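Plondska lab gets its second arm, minus the table

Jun 5, 2023

The Plondska automation lab will get a second robot arm after all, though it will have to wait until October for something to stand on. The equipment plan approved this week covers the arm and a gripper from Zoltcombe. The workbench was moved to next year's budget, where it joins the chairs.
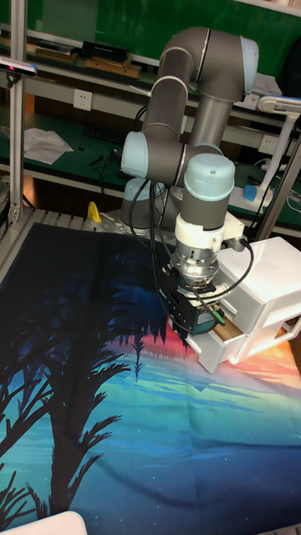

Staff had asked for five drawer units for the handling trials and were granted the full request, at $93 for the lot. It was the only line to pass without discussion. A $700 service contract with Collon took most of the afternoon.

A rival quote from Madigan came in $523 lower on the arm but left out the cables. The lab may apply again for those in the fall.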